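梳妆台清空记
15/09/2026

搬家之前最怕打包的,按理说是厨房。我家不是。厨房两个下午就收完了,真正拖住进度的是卧室窗边那张白色小桌,以及过去几年里我陆续请到它上面去的各位瓶瓶罐罐。Tapio Niskanen 帮我搬过一次家,他对那张桌子的评价是“像机场免税店倒闭前一天”。我当时不服气,这次自己动手,服了。

规矩定得很简单:所有东西先从抽屉、篮子、浴室架子、旅行包、冬天大衣口袋里请出来,摊到桌上,一件一件过堂。留的进 Grorum 买的那只带盖收纳盒,不留的进垃圾袋,舍不得又说不出为什么舍不得的,进“观察区”。观察区就是床尾,晚上要睡觉,所以审判必须当天结束。

这一页本来想叫“极简生活”,写到一半觉得脸红,就改成现在这个名字了。按收拾的顺序排,每样只写一两句,有几样没忍住,多写了一点。

一、透明瓶子

瓶身透明,里面的水也透明,字印得又淡又小,凑到灯下也读不出来。卸妆水?爽肤水?上次旅行灌的凉白开?我对它的感情完全取决于它是什么,而它不肯说。

这类瓶子家里最多,因为它们长得最无辜。浓稠的东西用到见底会有成就感,透明的东西永远像刚买来,也永远像已经没了。我后来学乖了,开封那天拿油性笔在瓶底写个月份。执行了一个三月,之后笔找不到了。

二、美妆蛋

米色,圆滚滚,软的。说明书(对,它有说明书)建议定期更换,我理解的定期是“想起来的时候”。朋友问我怎么还留着,我说它很努力。

洗美妆蛋有很多流派,有人用洗洁精,有人用肥皂,有人放微波炉。我试过最后一种,忘了先浸湿,厨房里的味道散了一晚上。从此我对它保持敬意,也保持距离。

三、深琥珀色的玻璃罐

凡是装在深色玻璃里的东西,看起来都像药房老板娘从后屋拿出来的,价钱也像。这种罐子我一向舍不得扔,理由是“以后可以装东西”。装过回形针,装过棉签,装过一颗掉下来的大衣纽扣,最后那件大衣捐了,纽扣还在。

罐口那一圈细齿我倒是很喜欢,摸着像硬币的边。就凭这一圈齿,它进了观察区,傍晚的时候又从观察区走后门进了收纳盒。
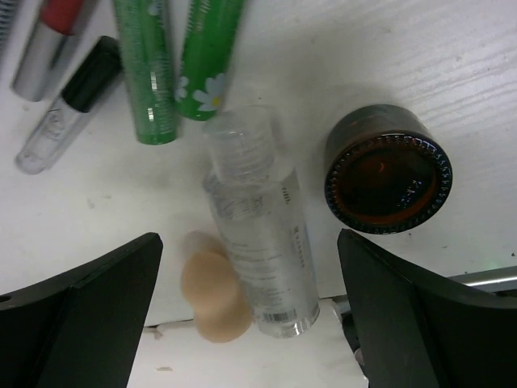
说到这里得交代一下桌子本身。白色木头的,横着的纹理很浅,买来的时候店员说这种颜色“百搭、耐看、好打理”,前两个词我没意见。灰印子擦了又来,来了又擦,我从湿布用到橡皮擦,再用到一种网上说能擦掉一切的白海绵。海绵擦掉了我的一点指甲油,灰印子原地不动。现在我管它叫做旧。

桌子是在 Jeduvberg 的二手市场买的,花了700克朗,卖家坚持说不讲价,然后送了我一盏灯。灯后来坏了,桌子一直好好的,可见白送的东西要留神。新家的卧室小一圈,量来量去,它只能放在走廊尽头,身份也从梳妆台降为放钥匙的地方。我还没告诉它。

四、四支软管

软管是整张桌子上最会骗人的一类。瓶子空了看得见,罐子空了也看得见,软管不行,软管永远有“最后一点”。我有一支护手霜的最后一点用了整整一个冬天,从管尾卷起,卷到后来像一只很倔的蜗牛。

也有剪开派。Tapio 就是剪开派,他剪开一支防晒,里面的量够他再用六天,他为此高兴了差不多同样久。我剪过一次,膏体糊到剪刀上,剪刀后来拿去剪胶带,胶带从此不粘。得失自己算吧。

排队躺着的时候它们倒很体面,像在沙滩上晒太阳。收的时候我按长短分,分完发现应该按用途分,重来。按用途分完,发现有两支用途一模一样,都是我在打折时买的,中间只隔了一趟超市。

五、小样

小样不占地方,这是我囤了一抽屉小样时一直对自己说的话。撕开一袋要用牙,用完半袋要找夹子,剩下半袋第二天就干了。我留小样是为了旅行,旅行时又怕不习惯,带正装。于是它们每次都看着我出门,再看着我回来。

这次下狠心,一口气撕了九袋,全抹在脚上。脚很滑,下楼扶了扶手。

六、口红,或者说,同一支口红

我以为自己有很多颜色,在手背上一道一道画出来,发现我有的是一种颜色的许多名字。豆沙、干玫瑰、暖陶土、旧信封(真有叫这个的)。画完手背像一张很便宜的色卡,洗了三遍,晚上去 Eskola 路的小店买面包,收银的姑娘还是盯着看了一会儿。

唯一不同的是一支正红,买来为参加婚礼,婚礼那天下雨,我涂了润唇膏。它几乎全新,我留下它,是留下一种可能性。收纳书里说最不该留的就是可能性。收纳书我也留下了,两本。

七、刷子

刷子洗完要倒挂着晾,这是常识,可是家里没有哪样东西可以倒挂刷子。我用晾衣夹夹在椅背上,第二天坐下去,背上一排小坑。大的那支掉毛,掉得很有礼貌,每次一根,总在脸颊正中间。

有一支扁的,我始终不知道做什么用,问过柜台,柜员说“随您喜好”。我拿它扫键盘,非常称手。它现在归书房。

八、观察区的结局

到了晚上,床尾还剩一小堆,我抱着枕头站在旁边,像旅馆前台遇到不肯退房的客人。按规矩应当场判决。我把它们装进一个 Mivament 的鞋盒,盒盖上写了“厨房杂物”,这样新家那边至少有一阵子不会有人打开。

收纳盒称了一下,连盒子带里面的东西,比搬家公司给的随身小件标准超了一点。解决办法是把罐子拿出来放进大衣口袋。对,又是大衣口袋。

补充几件小事,给也在收拾的人:

瓶盖拧紧以后再套一层保鲜膜,再拧一次。我没套,所以现在知道要套。

空瓶子冲一冲再扔,分类站那边对带着香味的玻璃很有意见,贴了告示,加粗的。

不要一边收拾一边试。试完左脸和右脸不是一个季节。

不要在收拾当天买新的。我是第二天买的。

下一页准备写浴室柜。里面有一卷纱布、两支体温计,还有一瓶标签朝墙放着的东西,我打算让它先在那里待着。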